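4.3 Recording a pick-and-place set

1. Close the jaws fully, then open them. Wait for the status light to hold steady.
2. Start a new episode in Skonell. Use one episode per item moved.
3. Approach slowly, grip, place the item in the lid, and release.
4. Stop recording before moving to the next item.

Note: A snack set needs 61 episodes.

Caution: Keep fingers clear of the jaws.
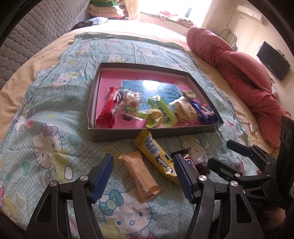 Can a failed grasp be kept?
Keep it, and tag it "miss" before upload.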